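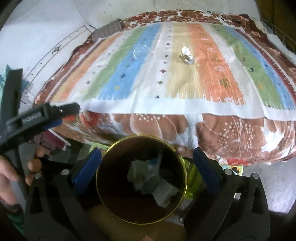
## Huson's tin swap is back, and it's bigger

Great news for anyone with a cupboard full of old tins: the Huson Tin and Canister Swap returns in May, and this time it gets the whole of Wanstead Hall! Last year the tables ran out before lunch, with 64 sellers squeezed into the side room and people trading tea caddies on the front steps. It was wonderful, and a bit of a crush.

Tiina Oksanen, who started the swap with a few neighbors, has already heard from collectors three states away. Her own shelves hold 900 tins – mostly coffee and cocoa, plus a row of Hämäläinen biscuit tins that belonged to her grandmother. She is bringing the biscuit tins to show, and they are not for trade, so please don't ask (I did).

"I love the ones that still smell of something," she told me. "You lift the lid and there's pepper, or pipe tobacco, or somebody's button collection."

Doors open at 7 in the morning for sellers and 9 for everyone else. Entry is $2, and kids get in free. There will be a repair table for dents and stuck lids, and the Semuvell bakery is filling any clean tin you bring with ginger cookies for the price of a bag. Pack your tins in plenty of paper for the ride, and leave lids off any that tend to jam.

Tables can be booked at the hall desk until the end of April.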